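Section 4: Oiling and Care of Your Parry Table

Wipe the top with a damp cloth and let it dry overnight before you start. Use Tarkow board oil, item 563.

1. Clear small items off the top.

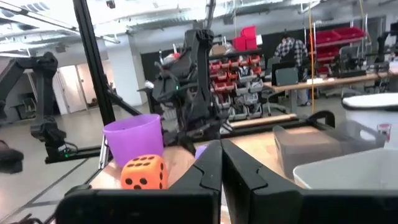 Shake the can well. Oil that has been stored below freezing should stand indoors for a day.

2. Pour a little oil on a lint-free rag and rub it along the grain.

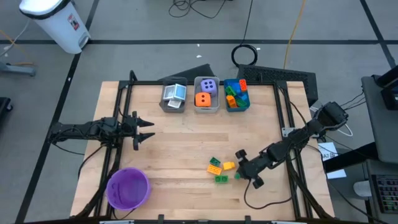

Fig. 4-2. Strips and seams of a butcher-block top.

3. Wait 12 minutes, then wipe off what has not soaked in.

CAUTION: Oily rags can catch fire on their own. Lay them flat outdoors to dry.

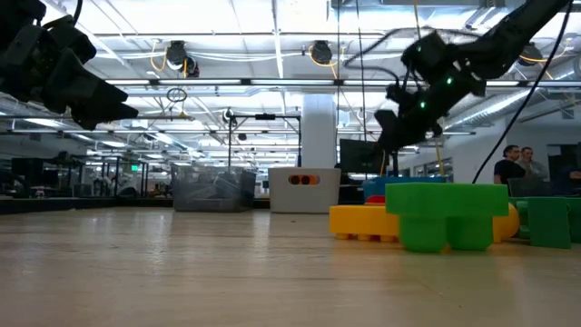 4. Check the finish under a bright light. Dull patches need a second coat.

Note: Repeat each February, or when water no longer beads. Do not use steel wool. 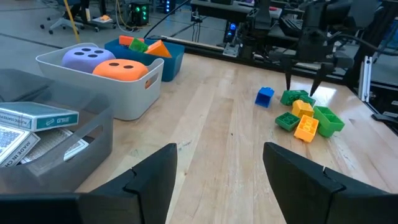

Fig. 4-3. Glare on a maple top, with small dark marks.

5. Sand dark marks lightly with fine paper, then oil the spot again.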